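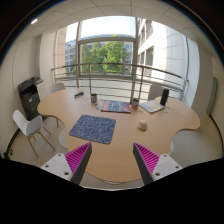 Notebook, November - Balach premiere coverage

1 min read

Picture desk sent 46 red carpet shots, 32 of them usable. Captions done for all but six. Sumaiya checked the spelling of the Jarader cast names against the press kit and fixed two.

The baby news is still only from the lead's publicist. Georges Khalaf wants a second source before we run it - holding the piece until he calls back. Headline limit is 60 characters, mine runs over. Redo after lunch.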